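Appliance Care at the Forden Residence

The annual review of household equipment was completed on 20 July 2026. Urmila Pal and I allotted two hours to the white appliance, which has stood on the marble floor since we moved in. Its panels and vent grille had not received proper attention since October.

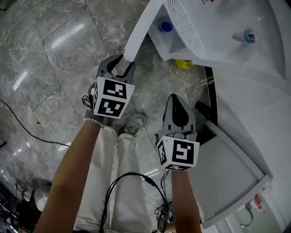
The appliance on the marble floor, with its vent grille and round blue cap.

Cleaning was limited to a soft cloth and mild soap – no abrasive products are used in this household. The next review will cover the pantry shelves.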